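Teaching by hand: an update from the Bivberg project
September
By Hazel Mercado

The Bivberg group has finished its first round of demonstrations and is part of the way through the second. Several members have asked what the work involves day to day, so this item covers how the recordings are made and what has changed since the spring.

There are two ways of showing the arm a task. In the first, you take hold of the real arm and move it through the motion yourself. The motors go slack enough to let you do this, and the joint positions are stored as you go. In the second, you sit at a desk and drive the arm remotely with a hand controller, watching what the gripper sees on a monitor. Boltalach, the software we use for remote driving, can be connected to the real arm or to a simulated one. It treats the two in the same way.

We began with hand guiding. It is quick to learn, and most people could make a usable recording within an hour. The trouble is that your own arms and sleeves get into the camera view, and those recordings are of little use if the robot is meant to learn from pictures. Of the first 300 recordings made this way, we kept 197. The rest were set aside and may still be used for work on joint motion alone.

For the second round we moved to remote driving in simulation. The room is plain and the table changes its surface from one session to the next. Some surfaces are a single colour and others carry a full picture. The idea is that the robot should learn to attend to the object it has been asked to handle, whatever is printed underneath. Annick Chevalier prepared the set of surfaces, and she chose a good many from paintings and decorative glass.
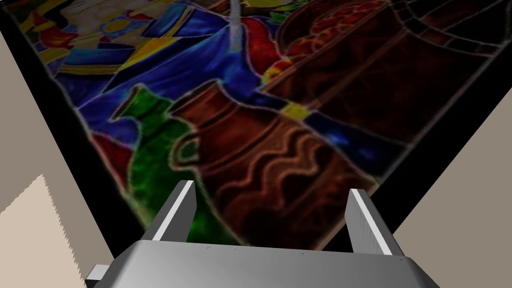
Driving by remote control takes longer to pick up. Depth is the main difficulty. With only the gripper view to go on, new operators tend to stop short of the table or come down too far, and they often close the fingers early. We now ask everyone to spend their first session on reaching and stopping, with no grasping at all. Those sessions are not kept.

The other common fault is hesitation. If the operator pauses in mid-air to think, the robot learns to pause there too. Annick's advice is to plan the whole movement before pressing record, then carry it out at a steady pace. If it goes wrong, delete it and start again.

The target for this round is 4000 recordings, and we have passed 2000. Once the set is complete it will go to the Kapoor lab for training, and the trained model will be tried first in simulation and then on the real arm at Gindow.

We could use more operators for the evening sessions, which start at 6 pm. No experience is needed. Left-handed operators are especially welcome, as nearly all of our recordings so far come from right-handed people. Please speak to Annick or leave your name at the Gindow front desk.

Contact the newsletter | Copyright Bivberg Project | Back to top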